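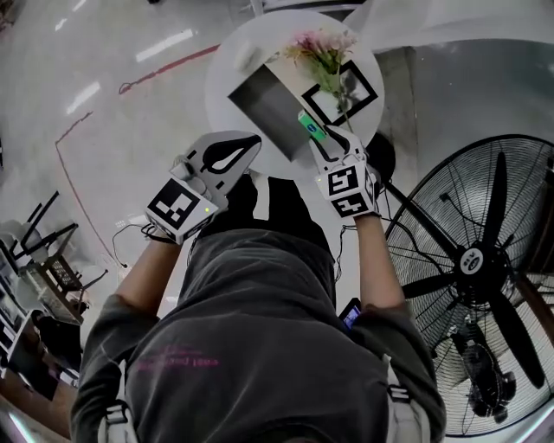
Quelle est la différence entre une table à piètement central et une table à quatre pieds ?
Le piètement central libère le pourtour et permet de placer les chaises à n'importe quel endroit. Les quatre pieds offrent une meilleure résistance au basculement lorsqu'une charge est posée près du bord. Pour un plateau rond de petit diamètre, le piètement central est le choix courant ; au-delà de six couverts, la gamme Alosov passe à un piètement à branches.

Quels plateaux Flenunon propose-t-il ?
Trois finitions : stratifié, placage chêne et linoléum. Le stratifié est disponible en blanc, gris et noir. Le placage chêne est livré verni mat ou huilé. Le linoléum n'est proposé que sur la série Nurnura.

Comment nettoyer un plateau stratifié ?
Chiffon microfibre humide, savon neutre, puis essuyage à sec. Ne pas employer de poudre à récurer, d'éponge abrasive ni d'acétone. Les traces de feutre se retirent à l'alcool ménager, appliqué sur le chiffon et non sur le plateau.

Le placage huilé demande-t-il un entretien particulier ?
Oui. Appliquer une couche d'huile fine deux fois la première année, puis une fois par an. Laisser pénétrer, retirer l'excédent, attendre le lendemain avant utilisation. Les chiffons imbibés d'huile peuvent s'enflammer spontanément : les faire sécher à plat, à l'extérieur, avant de les jeter.

La table est instable après montage. Que faire ?
Vérifier d'abord le serrage des trois vis de la platine, puis régler les vérins sous la base. Un vérin se dévisse à la main, table légèrement soulevée par une deuxième personne. Si le jeu persiste, contrôler que la platine est centrée sur ses inserts - un décalage empêche le serrage complet.

Peut-on remplacer le plateau seul ?
Oui pour les séries Alosov et Nurnura, dont l'entraxe de fixation est identique. Les tables Tang ont un plateau collé et ne sont pas concernées.

Les tables peuvent-elles rester à l'extérieur ?
Non. Seule la série Tang avec plateau compact est prévue pour une terrasse couverte. L'humidité fait gonfler les chants des autres modèles et la garantie ne s'applique pas dans ce cas.

Quel est le délai de livraison ?
Environ 3 semaines pour les modèles en stock. Les commandes passées en août sont traitées à la reprise de l'atelier, en septembre. Le transporteur propose un créneau par SMS - prévoir un accès dégagé pour le colis du plateau, livré à plat.

Un montage sur place est-il possible ?
Le montage est proposé en option, à sélectionner avant le paiement. Il comprend l'assemblage, le réglage des vérins et la reprise des emballages. Il est inclus pour toute commande supérieure à 2 000 euros.

Comment obtenir une pièce détachée ?
Relever la référence inscrite sous le plateau, à côté de la platine, et la reporter dans le formulaire du service après-vente. Les vis, patins et vérins sont expédiés par courrier.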